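Why do some balls bounce so well?

I love this one! When a rubber ball hits the floor, it squashes a tiny bit. Rubber hates staying squashed, so it springs back into shape and up the ball goes. Boing!

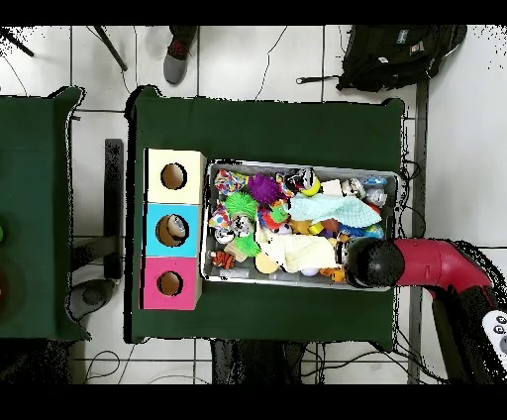 Spiky balls, green and purple, in a tray of toys.

Now try dropping a ball on a pillow. The pillow soaks up the push, so you get a sad little plop.

More from Peststead Kids
Why is the sky blue?
How do magnets stick?
Do fish sleep?

© Peststead Kids, Drikbridge | Contact us | Back to top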